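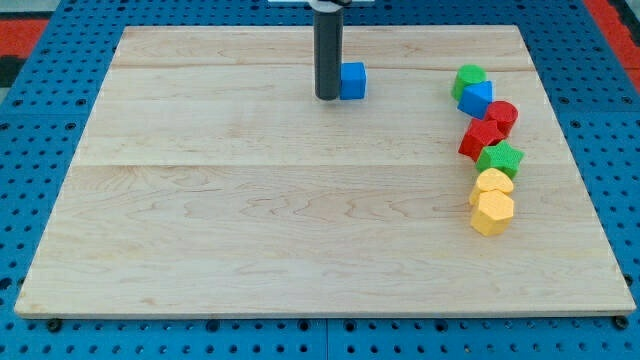
Margit Rustad wrote under the last set that a round finger can't hold a heading on anything with a flat face, and that a paddle the width of the part would save us a lot of code. She also asked for the push speed, which I had left out.

The push speed is 70 mm/s for all logged runs. On the paddle she is half right, and the notes below go into it. This page covers the pushing stage of Cirkard, the arm we have been building at the Skamik shared workshop since last April. The earlier pages cover the base, the wiring and the first joint rebuild. Page updated 1/24/24.

## Cirkard, pushing stage

Cirkard does not grasp at this stage. It has one vertical finger and moves parts across a flat board by leaning on them from the side. The task is to take a named foam block from a starting spot to a target spot, without lifting it and without knocking over or dragging along its neighbors. The target is given in board coordinates. An early version took it as a typed phrase ("next to the green star"), and we will return to that when the motion is good enough to deserve it.

The finger is a plain cylinder with a rounded lower end. It hangs from a white bracket and a black collar. We tried a square section first. It gave good contact on a flat face as long as it arrived parallel, and terrible contact when it was off by a few degrees, with the corner digging into the foam. The round section has the same contact from any direction, so the wrist does not have to turn during a push. That freed up the last joint, which was the weakest one and the one with the worst cable routing.

The paddle would hold a heading. It would also need the wrist joint back, and it would not fit between parts that are standing close together. We may make the paddle as a swap-on tool and use it for the cube only.

### Board and table

The work surface is maple, glued up from planks, and bolted down on the blue pegboard table. Foam slides on it with fairly even drag along the grain and a little more across it. The seams are flush enough that the finger tip never caught one, but the smaller shapes do hesitate there. A sheet of acrylic would be more uniform. We had one, and the foam stuck to it on dry days.

Bolting the board matters more than the material. For the first weeks it was held with double-sided tape, and it crept. Every calibration was then good for one session. With the bolts in, the same calibration file has held through the whole of this stage, including one occasion when the table was rolled to the other side of the room and back.

Usable travel toward and away from the base is 340 mm. Beyond that the elbow is close to straight and the finger begins to lean. The lean is small, but a leaning finger lifts the near edge of a block a little as it pushes, and the stars tip.

### Tip height

The tip runs just above the wood. Setting this height took longer than any other single item on the list.

- Too low, and the tip scrapes. The drag shows up in the motor current and looks the same as contact with a block.
- Too high, and the rounded end meets the block on the curve instead of the straight side. The foam compresses and the finger climbs.
- The setting we use was found with feeler stock at the four corners and the middle, and the controller fits a plane through those points.

The plane fit is worth doing even on a board that looks flat. Ours is not level with the base plate, and a fixed height that was right at the near edge was scraping at the far one.

### Controller

Motion runs on a Godov board. It takes position targets over serial and reports joint angles and motor current. The planner is a script on an old laptop. We call it Lazaridis, after the name on the notebook in which its first version was written out by hand.

Lazaridis does very little. It computes the contact point on the far side of the block from the target, routes the finger there with a clearance circle around every other block, touches, pushes in short segments, and looks again after each segment. If the block has rotated past a limit, it backs off and picks a new contact point. The short segments are slow. Long ones were faster per push and worse per finished move, with the cube especially, which slips off the round finger once it has started to turn. 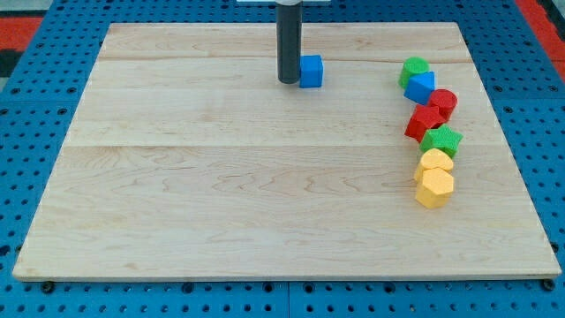

Clearance is the setting that gets the most argument at the bench. A large clearance circle keeps the finger well away from parts that are not part of the move, but it also closes off perfectly usable approaches, and the planner then reports that there is no route. We now use one radius for the travel leg and a smaller one for the final approach. The blue cube is an easy case under either setting, with the finger at its left side and open wood around the two of them. The packed line on the right is the hard one. To get at the red star there, the finger would have to come in past the red cylinder or the green star, and with the large radius the planner will not try. With the small one it can find a way in, and then the question becomes how many neighbors come along for the ride.

### Logged results

The log for this stage has 366 pushes. A push here means one contact with one block, from touch to release. Several pushes usually make up one move.

Of those, 155 ended with a re-contact because the block had rotated past the limit. That is too many. Most are cube pushes made a little off center. The cylinders hardly appear in that list at all, as their rotation does no harm and the limit is switched off for them.

By shape, in rough order of how well they behave:

- **Cylinders.** Good in every direction. They do roll off sideways if the contact point is badly off, but they recover on the next segment.
- **Pentagon.** Better than expected. A flat face is always close to where you want one.
- **Heart.** Good when pushed at the notch between the lobes, where the finger seats itself. Poor when pushed at the point.
- **Triangle.** Good on a face. Pushed at a corner, it spins.
- **Cube.** Fine if centered. See the re-contact figure.
- **Stars.** The finger settles between two points and stays there, and the star follows it nicely. The trouble is the approach: if the finger touches an arm first, the arm bends and throws off the contact reading.

The heart and the stars gave us the idea of looking for a concave spot first. Lazaridis now carries a short table of preferred contact points per shape, and only falls back to the computed one if none of those faces the right way. Re-contacts on the stars dropped to almost nothing after this. The log above covers both versions and does not separate them, which was a mistake in how the file was set up. The next log has a version column.

### Contact detection

There is no force sensor. Contact is inferred from motor current on the shoulder, filtered and compared with a moving baseline. It works on the cylinders and the cube. It misses light contact on the star arms. The foam is soft enough that the finger can be well into it before the current rises past the threshold, so the recorded touch position is always a little late. We subtract a fixed amount per shape, which is crude and good enough.

A small load cell behind the collar has been suggested twice. There is room for it. The wire would have to go through the same channel as the wrist cable, and that channel is full.

### Open items

- Version column in the log, plus block heading before and after each segment.
- Re-run the cube set with contact restricted to the middle third of the face.
- Try the paddle, cube only, wrist locked.
- Rework the cable channel so that a load cell is at least possible.
- Pushing two touching blocks as one part. Lazaridis treats this as an error at the moment and stops.
- Measure drag across the grain properly, with a spring scale.

The contact table and the plane fit are in the workshop folder under Cirkard, with the settings used for these runs. The planner script is there too, but it has the joint limits of our arm written into it in several places, so check those before running it on anything else.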